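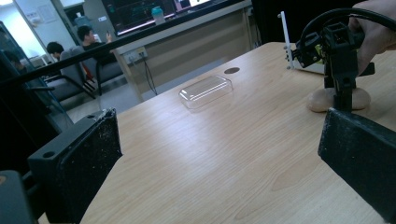 The demonstration table at Pranine, with two people waiting in the armchairs.

Open Day

Rosimeire Bezerra took the early bus to Prikarbridge and still got there after the talk had started. A young woman at the door gave her a sticker with 486 on it and told her to stand anywhere.

Her niece Daiane had worked at Pranine since August. On the phone she called it "teaching," and Rosimeire had pictured a classroom. What she found was a table, some cables, and a man named Tarcísio Honorato explaining that the robot would learn from people's hands.

"How many times do you have to show it?" someone asked.

"For this task, 2,000," he said. "We're at 722."

A boy near the front groaned. Tarcísio asked who wanted to try, and the boy put his arm down fast. Rosimeire had packed fish at the Rangel plant for most of her life. She handed her purse to a stranger and went up.

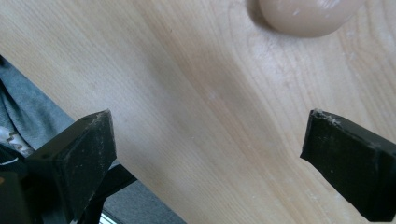 The Second Try

The grippers were heavier than they looked. Daiane showed her how to hold them and then stepped back, which Rosimeire was glad about.

"You close your hand and it closes," Daiane said. "Go slow."

She reached for the lump and squeezed too late. It rolled. The boy laughed and his mother hushed him. Rosimeire moved her feet apart, the way she used to stand on the line, and reached again. This time she lifted the lump, carried it over to the container, and let go. It landed against the side and stayed there.

"Does that one count?" she asked.

"They both count," Tarcísio said. "It needs the bad ones too."

She thought about that while Daiane reset the table. Then she asked if she could sit down and do some more. 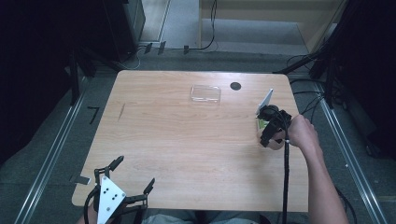
Photo: Sneha Chaturvedi

She did 10. By the last of them most of the visitors had gone to look for the coffee, and the stranger had left her purse on a chair.

"Your wrist is so steady," Daiane said.

"Fish are worse."

On the way out, Tarcísio asked her to sign the visitor book. Under "Occupation" she wrote "packer," looked at it for a moment, and left it. Daiane walked her to the stop and they shared an orange until the bus came.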